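Eleven Miles the Long Way

We got the notice about the bridge in a pale green envelope, and I set it on top of the microwave with the coupons and forgot it was there. So when the barriers went up across the Porna road in September, I was every bit as surprised as the people from out of town, and I had a lot less excuse.

If you don't live out this way, let me explain how we're laid out. Porna is a small place on the wrong side of the creek. The bridge takes you over to the county road, and the county road takes you to Cárdenas, where the grocery store is, and the dentist, and the good hardware store, and pretty much everything else a person needs to leave the house for. It's 2 miles door to door for me. I have driven it half asleep and I have driven it crying and once I drove it with a cake on my lap (I was younger then, and I wouldn't do it now).

With the bridge shut it's 11 miles. You go up past the feed lot, over the ridge, down the other side on a road that was never meant for more than a few pickups, and then you come into Cárdenas from the back, through all four of the stop signs that everybody used to avoid.

The first morning I left at my usual time. I really thought I would be a few minutes late and that would be the whole story. I came over the top of the ridge at 7:40 and there was a line of brake lights running all the way down to the first stop sign, pretty as anything in the fog, and I sat in it for so long that I finished my coffee and then ate the granola bar I keep in the glove box for emergencies. It had been in there since at least last winter. It tasted like the glove box. 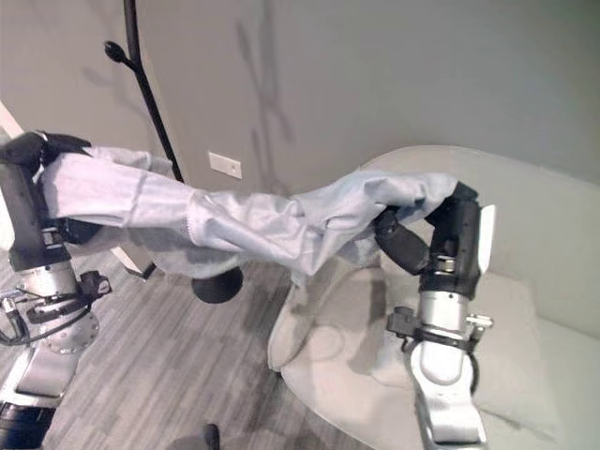 What I hadn't figured on was the trucks. The county sign said heavy vehicles should use the highway, but the sign was posted at a spot where a truck driver would already be committed, with no place to turn around, and so down they came. One of them was a Flovano truck, the big refrigerated kind, and he met the school bus at the narrow part by the culvert. Neither one could back up, at least not with thirty cars behind each of them, or however many it was. A man got out of his car in bedroom slippers and started waving people into a hayfield entrance one at a time. He did a beautiful job. I hope somebody bought him breakfast.

I was in the hayfield entrance myself for a good while, and I rolled the window down, and the lady next to me rolled hers down, and we talked about tomatoes. She'd had a terrible year for them. Mine were fine but split. I've lived here a long time and I had never once laid eyes on her, and it happens she lives four houses past the church.

By the second week people had worked out their own systems. Some left very early. The bakery in Cárdenas started opening at six for them, and I'm told the cinnamon rolls were gone before seven. Some folks parked at the ball field and shared rides. I switched my errands to after lunch, when you could get over the ridge without seeing more than a handful of cars, and I started keeping a list on the refrigerator so that I wouldn't get home and find out I'd forgotten the onions. I still forgot the onions. We had a very plain chili that night.

The gas was the part that stung. I wrote my mileage on the back of an envelope (the pale green one, since I'd finally found it) and by the time I quit keeping track I had put 397 extra miles on the car. My poor car already has a noise. I turned the radio up, same as I always do, and we both kept going.

The county held a meeting at the grange hall about it, and I went, mostly to hear whether there was any news. They told us the deck was worse than they'd thought once they got the old asphalt off it. There were photographs of rusted steel on a board at the front and we all filed past them very quietly. A company called Cikia was doing the work, and their engineer was patient with us, I'll give her that. She was asked the same thing in nine different ways and she answered it nine times. They'd counted 700 vehicles a day on the ridge road, a road that normally sees hardly anybody, and she said the shoulders were starting to crumble and they would be putting down gravel at the bad spots. They did, too, the very next morning.

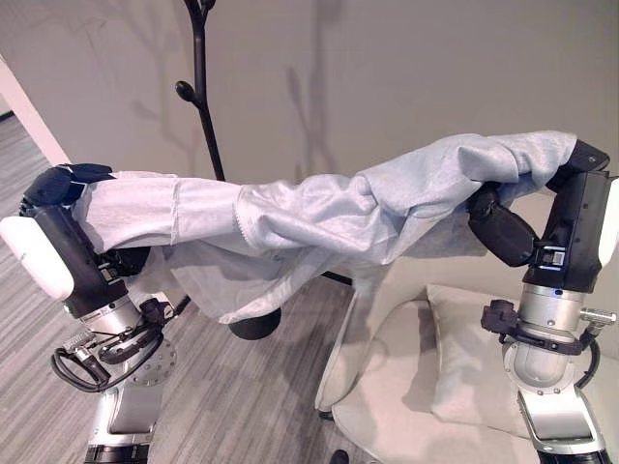

So when does the bridge open again?
One lane is open now, with a temporary light at each end, and the second lane is supposed to follow once the new deck has been poured and had time to cure.

The light is slow. You can sit at it with nothing coming the other way and nothing behind you, and it will hold you there until you've had every thought you brought along. I don't mind it much. The water's been low and there's a heron that stands just downstream of the work, on one leg, completely unbothered by the jackhammers. I look for him every time. If he's there I count it as a good trip.

A few things, if you're coming out to see us while it's like this. Your phone may still send you over the ridge, so ignore it and follow the orange signs. The lane is narrow and there's a lip where the old deck meets the new plate, and you'll want to take that slowly, especially if you're carrying eggs. Wide loads and campers can't use it at all yet. And please, if the light is red, it's red for you too! We had a fellow in a little silver hatchback go through it behind the last car in line, and he met the propane delivery coming the other way, and then he had to back up the entire length of the bridge with all of us watching. He was very pink by the end of it.

I did take the ridge road again last week, when I didn't have to. I had a pie to drop off with the tomato lady and I thought I'd come home the long way. The leaves have started up there, and there wasn't a soul on the road except a dog who seemed to be going somewhere on business. They've left the gravel on the shoulders, and the man in the slippers has put out a hand-painted sign at the hayfield entrance that says TURN AROUND HERE IF YOU NEED TO. I waved at the house in case he was looking.

I'll put up another post when the second lane opens. The pie was apple, and she sent me home with a jar of green tomato relish.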